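Head camera view tilts too far down when wearing the handheld grippers – does it spoil the examples? 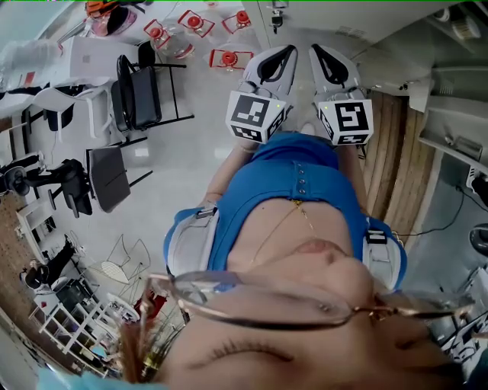 Start of a take, both grippers held out over the floor.

Posted by Lemlem Gebreyes in Collecting and Training

We are gathering examples for a pick-and-place policy using a pair of handheld grippers with marker cubes on top, plus a wide camera worn at the head and looking down. The harness is the two-strap kind. So far we have 213 takes from three people and the plan is to get to 1,000 by the end of April.

Both cubes sit well inside the view, side by side, and the tracking is fine most of the time. My worry is the bottom part of the picture. It is mostly the wearer: glasses, nose, a bit of hair. The people who wear glasses take up more of it than those who don't. The things to be picked up are out past the finger tips, near the top, where the lens bends everything.

I have two things to ask. Will the policy learn something silly from the face, such as which person is doing the task? And should I tilt the camera forward now and throw away the 213, or carry on as we are so that all the takes match?

We record at Burnari, in a room that is also used for other work, so the chairs and tables move between sessions. I can't do much about that.

Somo_bench
Mask it. Same black shape over the bottom of every picture, training and running. Done.

Kumsa
I would not throw anything away yet. We had much the same set-up last year and ran into the same problem with the face.

On the first point, yes, it can happen. We had one person who always worked slowly and one who rushed, and the policy we trained moved at a different speed depending on what was in the lower part of the view. It took us a while to find because the scores looked normal. A fixed mask cured most of it. The reply above is right about that, but check the mask against your tallest and shortest wearer first. Ours was drawn from a single take and it covered part of a cube whenever someone else pulled their hands in close to the chest. Draw it from the worst takes you have and leave a margin under the cubes.

Hair moves, so it will come out past the mask now and then. We asked people to tie it back. Clothes are harder. The top fills a good part of the middle of the view, and if each person wears the same thing every session you have the same problem in another form. Ask them to change what they wear, or give everyone the same overall.

On the second point, tilt the camera a little, but do it in a way that you can measure. Record 11 or 13 takes at the new angle, doing the same task, and run the cube tracking on them. If you tilt too far you will lose the cubes when the hands come back towards the body, and a take with lost tracking is worth less to you than one with a squashed view of the objects. If the tracking holds, keep the new angle, note the change in the log for each take, and train on the old and new together. We mixed up to three angles in one set without trouble, as long as the angle was written down.

I wouldn't worry about the chairs moving. We left ours where people had put them and were glad of it later.

Lemlem Gebreyes
Thanks both. I drew the mask last night and found two takes where it touches the left cube, so it needs to come down a bit. I will try the tilt with the Nandomum mount, which has marked stops, and post the tracking results here.

Kumsa
Check that the stops don't slip when the wearer bends down. Ours did, and we ended up putting tape over the joint.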